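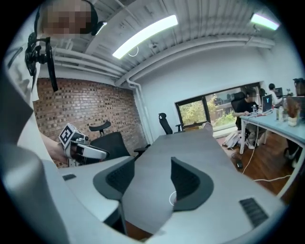

PLOMEVLOW, April

The break in the middle of the working morning is one of the oldest arrangements in office life, and one of the least written down. Most employers in the Plomevlow district have a policy on parking. Many have a policy on the temperature of rooms. Far fewer can produce a page that states when staff may stop for a hot drink, how long they may take over it, and where they are expected to sit. The custom has been carried from one generation of employees to the next by imitation, and it has only recently become a matter of interest to managers.

That interest has grown as working patterns have changed. Staff who divide the week between home and office no longer arrive at the same hour or leave together. Meetings that once filled a morning now start and end on a screen. Under these conditions the shared break, which used to happen without anyone arranging it, has to be arranged or it tends to disappear.

The district's employers have responded in different ways. At Semeniuk, a maker of paper packaging with its main offices on the north side of town, the morning break was restored last autumn after a lapse of several years. The firm has 33 office employees, and all of them are now free of meetings at half past ten. The rule is enforced through the booking system, which will not accept a reservation for any room during that period. Managers are bound by it as well. A request to hold a client call at that time must be approved in writing, and the approval is shown on the shared calendar.

The company did not present the change as a benefit. Its staff handbook places the paragraph under "Hours of Work," between the rules on lunch and the rules on leaving early for appointments. The wording is plain. Employees may stop work, may leave their desks, and are asked to return when the period is over. There is no requirement to be sociable, and those who prefer a walk around the yard are free to take one.

The history of the practice in this region is tied to the mills. Surviving notices from the Gaten works, kept in the district archive, show that a morning pause was allowed on the carding floor well before it was allowed in the counting house. Clerks were thought to be seated already and therefore rested. They took their tea at their desks, brought to them on a cart, and the ledgers of the period carry the ring marks. When the clerks were at last granted a room of their own, the notice announcing it ran longer than any other from that decade. It dealt with the hanging of coats, the use of the stove, the order in which departments would be admitted, and the fine for a broken saucer.

The cart survived the room by many years. Older residents remember the sound of it in the corridors of the water office and the assize building. Its passing was gradual. Vending machines took over in the larger buildings, then small kitchens with a kettle and a shelf, and in each case the place where people met moved a little farther from the place where they worked. Architects who plan offices in the district report that the kitchen is still the room most likely to be reduced when a budget is cut. It is commonly placed against an inside wall, without a window, on the reasoning that no one stays there long.

Furniture plays a larger part than might be expected. A long conference table is suited to papers and to formal discussion, and people who take their drinks at one will usually leave several chairs between themselves and the next person. A small table draws them closer. A counter at standing height shortens the break and makes it easier to leave a conversation, a feature that junior staff seem to value more than their seniors do. Employers who have only one large room must make do with it for every purpose, and many do so quite well by setting the cups at one end.
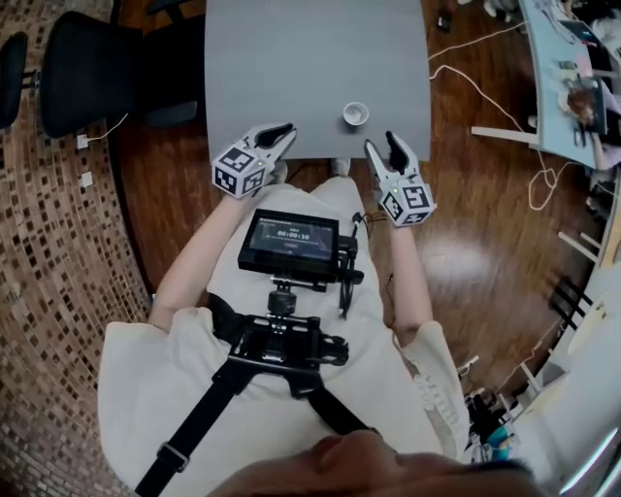 A small white cup near the front edge of a gray table.

The size of the cup has its own effect on the length of the stop. At the Cendcombe business center, where a number of small firms share a floor, the management replaced its large mugs with small cups when the old stock wore out. The choice was made on grounds of storage. Tenants soon remarked that they were getting up more often and staying for less time, and that they met a wider range of their neighbors as a result. Some disliked the change and brought mugs from home. The center raised no objection, and both are now found on the drying rack.

Cendcombe offers a useful comparison with Semeniuk because it has no common employer. Each tenant keeps its own hours, and no rule could be imposed across the floor. The management instead makes fresh coffee at two set times, at half past ten and again at 15:45, and leaves the rest to the tenants. Attendance in the morning is steady. The afternoon session is thinner and more variable, with accountants largely absent in the weeks before filing deadlines and designers present in all seasons. The center pays for the coffee out of its general service charge, and the item has been questioned at the annual tenants' meeting on only one occasion, when the price of milk had risen sharply.

Questions of fairness arise in any such arrangement. Reception staff cannot leave the front desk together. Those who answer telephones must be relieved, and the person relieving them misses part of the break. Semeniuk has dealt with this by rotating the duty among all departments, including the directors' office, on a printed list posted beside the sink. Part-time employees whose hours begin after the morning break are given 8 minutes in the afternoon, a figure reached through a long exchange with the staff representatives and regarded by neither side as ideal.

Cleaning up is the other subject on which feeling runs high. A shared dishwasher removes some of the difficulty and creates a new one over who is to empty it. Several offices in the district have tried personal cups marked with initials, and most have given the system up. The shelf fills with cups belonging to people who have left, and there is a natural reluctance to throw them away.

Employers often ask whether the shared break improves output. The evidence available locally does not permit an answer. Semeniuk keeps no figures that would separate the effect of the break from that of a good season's orders, and Cendcombe has no authority to ask its tenants for any. What both can report is a reduction in small misunderstandings. A question that would have become a chain of messages is settled at the kettle, and new employees learn the names of colleagues in other departments sooner than they once did.
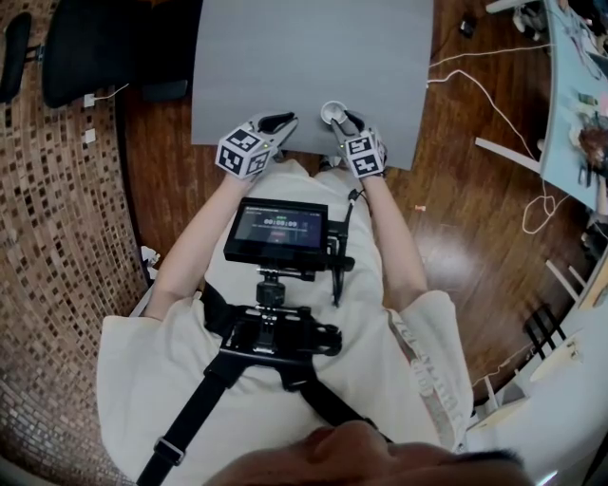
One response to our spring notice on this subject took a different view, saying that the scheduled break suits the people who already enjoy company, and that a quiet stop taken alone, at a time of one's own choosing, had been the best part of the writer's working day for many years. The letter asked that employers who restore the common break should leave the private one undisturbed.

The point is a fair one, and the Semeniuk handbook goes some way toward meeting it. Informal stops at other times of day remain at the discretion of each department, as they were before. In practice most departments allow them without comment. The packaging design office, which works to uneven deadlines, has kept its own kettle on the windowsill throughout, and the safety inspection has passed it each year on condition that the cord is kept clear of the radiator.

At Cendcombe, the next decision concerns the room itself. The lease on a corner unit ends this summer, and the management has asked tenants whether they would prefer that it be let again or opened as a common sitting area with daylight on two sides. Replies are still coming in. The smaller firms favor the sitting area. The larger ones have asked to see the cost.

Contact the editorial office | Copyright, all rights reserved | Back to top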